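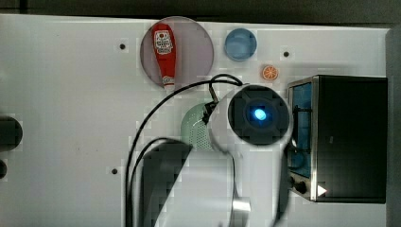 The Girnier kit has been on our bench since January and I'm still finding new things to like about it! The wrist unit is my favourite part — there's a small blue light in the middle of it, bright enough to spot from across the room, and the cables are long enough to loop right over the colander and back. We paid 2,227 for the lot, oven not included. The Fothergill mounts cost extra, but do get them.

Tasks so far are all kitchen ones: ketchup bottle to plate, orange slice to the blue dish. Out of 36 tries last week the bottle went where it should 21 times, with the stock settings. I'm well pleased with that.

On Sun 8 September the Bukura list owner wrote:

> Has anyone here lived with the Girnier for a while? We have a demo unit coming to Fetville and I'd like to know about the cabling before we drill any holes.

Leave more slack than the manual says, especially at the wrist. Happy to send our settings file if it's any use.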